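From: Kátia Arruda
To: kavis-users
Date: 3 June 2018
Subject: Re: [kavis-users] Playlists empty after updating the library

Hello Drita, hello all,

Drita Đorđević wrote:

> I updated Kavis on my desktop last night and let it convert the
> library when it asked. The albums all came across and play as they
> should. The playlists are still listed in the sidebar, with the right
> names, but most of them open with no tracks in them. The three that
> still work are ones I made this year.
>
> The library has 424 playlists, most of them old radio shows, so I
> would rather not rebuild them by hand. I have the backup file that
> the converter made. Is it safe to go back to the old version, and
> will it read that file? Also, does anybody know why some of them
> survived?
>
> The music is on an external drive, if that makes a difference.

The external drive does make a difference, and I think your playlists are all right. Please don't delete anything yet, and don't run "Tidy library", which removes any playlist it believes is empty.

The old library format stored each playlist entry as a full path, drive name included. The new one stores a track number and looks the path up in a separate table. During the conversion Kavis goes through every old entry and tries to match its path to a track. If the drive was mounted under a different name when the playlist was made, there is no match and the entry is marked as unresolved. Unresolved entries are kept in the file but hidden in the window, so the playlist looks empty.

That would explain the three that survived. I expect you renamed the drive, or moved to a new one, some time before you made them. Can you remember whether that was so?

You can check without changing anything. Close Kavis, go to the folder where it keeps the library, and open the file convert.log in any text editor. Each unresolved entry has its own line, with the old path at the end. If the lines all start with the same drive name, and that name is different from the one you use now, the fix is short. 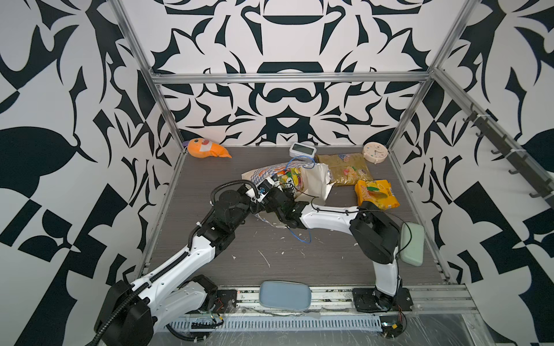

With Kavis still closed, make a copy of the whole library folder somewhere else. Then open paths.conf in the original folder and add one line at the bottom:

remap = OLDNAME -> NEWNAME

Use the names exactly as they appear, capitals included. There must be a space on each side of the arrow. Save it, start Kavis, and choose Library, then Resolve entries. On my machine this took 7 minutes for a library somewhat larger than yours. The progress bar stops at 90 per cent for quite a while and then finishes. I made the mistake of killing it at that point the first time and had to start again from the copy.

If you have used more than one name for the drive over the years, you can add a remap line for each. They are read from top to bottom and the first one that fits is used, so put the longer names first. I had "Music" and "Music Old", and with "Music" at the top the second one never matched.

Going back to the old version is possible, but I would leave it as a last resort. It will read the backup file if you rename it to library.kdb and put it in an empty folder. What it won't do is pick up anything you have added, rated or played since the conversion. Play counts in particular are lost, because the new version keeps them in a different file.

Two things to look out for after the repair:

Smart playlists are not touched by Resolve entries. They build themselves from rules, so if one of them is empty the rule is the problem. The usual culprit is a rule of the type "folder begins with", which still has the old drive name in it. You have to edit those by hand.

Playlists with more than 300 tracks may come back in the wrong order. This is a known bug, and Jurić has it on the list for the release planned for October. The order is stored correctly but the window sorts it as text, so track 10 comes before track 2. Clicking on the column heading twice puts it right for that session. Exporting the playlist and importing it again puts it right for good. I have only had to do this for a handful.

On the wider question, I agree with what was said here last time the converter came up: it ought to tell you how many entries it couldn't match before it closes, instead of only writing them to a log. I have put that in as a request. If you can send me the first twenty lines or so of your convert.log I will attach them to it. Feel free to blank out the track titles, as only the front part of the path matters.

Somebody else asked off-list whether the Jeton plug-in is affected. It isn't, as far as I can tell. It reads the track table directly and never looks at playlists. It does need to be switched off while you run Resolve entries, otherwise it locks the file and you get the "library busy" message. Preferences, Plug-ins, untick it, restart. Switch it on again afterwards.

Drita, let us know what the log says. If the paths turn out to have the same drive name as now, ignore the remap part and write back, and we'll have to look at something else. Accented letters in folder names would be my next guess, as the old version saved those differently on Mac and Windows.

Regards,
Kátia

--
kavis-users mailing list
To leave the list, send an empty message with the subject "unsubscribe"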